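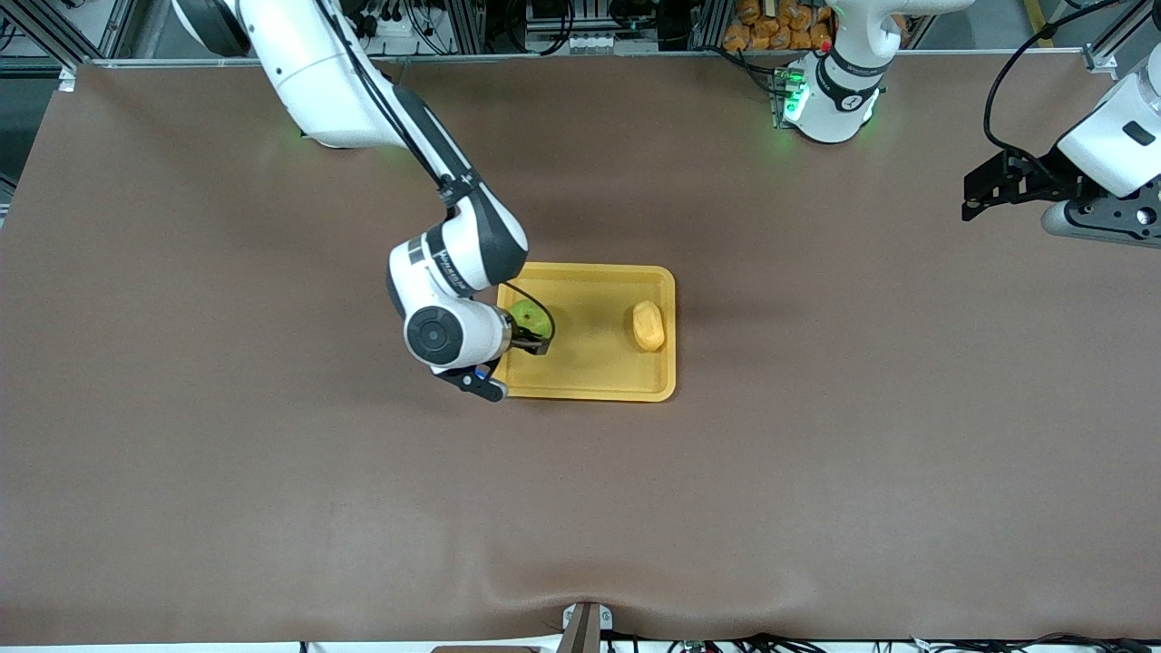 Our project reviews the Wirkine starter kit, which the company Costatar rents to schools and small laboratories. We had the kit for one term, and my task was to write the part about fruit sorting. The kit has two arms and a software package called Rewi, where each task is built from short blocks. In the fruit task one gripper closes on a green apple at the yellow tray, while the other arm waits with an empty gripper over the brown mat. This waiting position is the default in Rewi and we did not change it.

Setup. The manual promises two hours for the first installation. We needed one full afternoon, mainly for the calibration – the instructions for this step are short and the colour labels on the drawings are hard to read.

Results. We made 200 trials with the default settings, and 105 of them were completed without help. After Ewan Hinds, our supervisor, suggested a lower closing speed, we made 322 more. The results became better, but round fruit still rolled away when the grip was too high.

Service. Costatar answered our e-mails in around 2 days. The answers were polite, but one of them was for the older Skikov model.

For next September we recommend to rent the kit again, with the printed manual and one spare pair of fingers.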